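Nollar Bench Arm and Planning Software: Workplace Review

Prepared for the Cletport site by Glenys Landeg, Operations Review, with contributions from Ehab Ramadan and Phong Võ

Scope of the review

The Cletport site packs and labels small replacement parts for household appliances. In June the site began a trial of the Nollar bench arm at two packing stations. The trial was intended to establish whether the arm could take over the repeated placing of parts into trays, and what the change would mean for the employees who now do that work by hand. This review covers the arm, the planning software supplied with it, and the effect of both on the packing team. Purchase price and lease terms are addressed in a separate report.

Installation and daily use

Setup of the first station took longer than the supplier had indicated. The mounting plate did not match our existing benches, and a replacement had to be ordered. The second station was ready within one shift. Once in place, the arm was easy to start and stop, and packers were able to guide it through a new tray layout without help from the engineering office after a short period of practice.

The arm handled rigid parts well. Thin gaskets and bagged screws were less reliable, and these items have been returned to manual packing. During the busiest week of the trial the two stations together completed 2,000 trays, of which 554 required some correction by a packer before sealing. Most corrections were minor. The rate is higher than the site would accept for permanent use, and the supplier has been asked to respond on this point.

Effect on the packing team

Before the trial, each packer worked at one station for a full shift. Under the new arrangement a packer oversees an arm, clears faults, checks trays and prepares the next batch. Several employees reported less strain in the wrists and shoulders. Others found the checking work tiring in a different way, with long stretches of watching followed by sudden interruptions. Sándor Medve, who represents the packing team, asked that no employee be assigned to an arm station for more than half a shift. Management has agreed to this for the remainder of the trial.

Pay grades have not changed. The review team considers that this should be looked at again. Clearing faults and adjusting layouts are skilled duties and do not appear in the current job description.

Training was adequate for the day shift and poor for the evening shift, which received a printed guide and one brief demonstration. Nghĩa Lý has since prepared a fuller session for evening employees.

Planning software

The planning software allows a station to be laid out and the movements of the arm to be tried on screen before any bench is altered. It was the most useful part of the package. Packers with no drafting experience were able to suggest changes to reach and bench position and see them tested the same day. Surfaces and furnishings can be chosen freely, but the display of shadows is heavy and dark areas beneath the arm are hard to read. 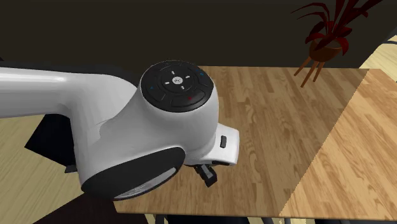

Simulated view of the arm over a wooden tabletop, with the round control pad on top of the joint housing.

The labels on the software menus are inconsistent, and saved layouts cannot be compared side by side. Export to the site's own records system failed on older computers.

Findings

The arm is suitable for rigid parts in standard trays. It is not recommended for soft or bagged items. The planning software is recommended for use at all stations, including those that will remain manual. Any wider introduction should wait until the correction rate has been brought down, the job description has been revised, and both shifts have received the same training.

Comments from employees may be submitted to Ehab Ramadan at the Cletport office until the close of the trial.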